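December
By a staff writer
4 min read

The rulebook at Haltside runs to 117 rules, and the one people argue over is rule 3: look at the fingers before you start.

Haltside teaches machines to handle laundry. People do the chores first, holding a gripper in one hand, and the recordings go to Stoltari, whose robots are meant to learn from them. It is a strange way to earn a wage, folding the same towel until lunch, and it has produced a surprisingly large body of law. Sleeves must be rolled. Rings come off. Humming is permitted, though a draft of the rules took a harder line.

The first version was borrowed from Trummer, which builds warehouse arms and writes like it. It contained a full page on forklifts. Haltside has no forklifts – it has a kettle – but the page survived two revisions out of what I can only call respect.

What replaced it is shorter and mostly sensible. Every 50 recordings, stop and check the grip. Move at the speed you would at home, assuming you are not late for anything. If you drop the cloth, keep going and pick it up, for a robot will drop plenty.

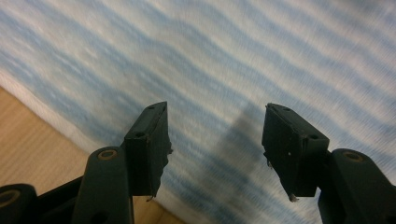
Wear is where good practice gets awkward. A pad can lose its edge by degrees, and each person who picks up the tool sees it only slightly worse than yesterday. The old rule said to replace pads "when damaged," a phrase on which reasonable adults can disagree for an entire shift. With dark strips hanging ragged from the inner sides of both pads and blue-and-white stripes streaking by behind them, you could hold a decent hearing on the word. The new draft, named Okunine after the meeting room, says any loose material in the grip means a swap, and the swap gets written down.

Stoltari would like the same wording used by all its suppliers. It has 3,000 recordings waiting on the decision, along with a separate question about how flat a folded towel has to be. The drafters have set aside an afternoon for that one.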